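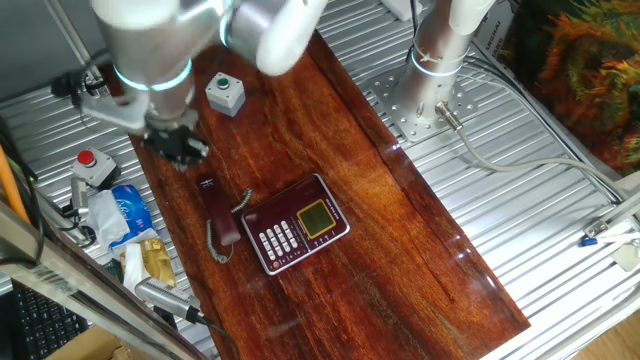
Ticket 2700, Randley office, line 4. Opened 8:40 am. Caller reports loud hum on all outgoing calls, incoming okay. Started after the phone cabinet got moved in April. Desk set is the corded one, burgundy with the silver rim and the yellow-green screen, handset off the base while I test the line. Hum is there with a spare set on the same jack, so not the phone. Not the cord either, swapped it.

9:15. Checked the wall jack. Two wires under one screw, one of them going nowhere. Pulled it, retightened. Hum lower but still there. Left a note for Plarngate to look at the port on their end.

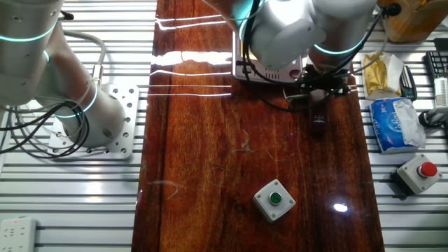
9:50. Plarngate called back, port tests clean, they reset it anyway. No change. They want us to try without the Zurnorine filter. Took the filter out, hum gone completly. Put it back, hum back. Tried the filter from line 2, quiet. So bad filter on 4.

Caller asked can we just run without it. No, the internet shares that pair and drops every time somebody dials out.
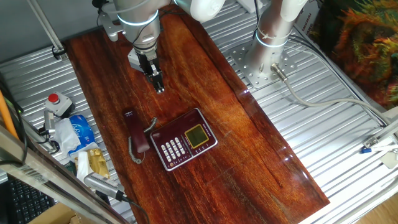 10:30. No spare filters in the drawer. Ordered from Öztürkmen, part 890, pack of two. Line 2 filter stays on 4 for now, line 2 is only the fax and it's off till the new ones come.

Also found voicemail box at 95 percent full, old mesages back to last year. Asked office to clear it. Not related.

10:45. Two test calls out, one in, all quiet. Status: waiting on parts. Do not close. Whoever fits the new filter, label the jack please, the old label says 3.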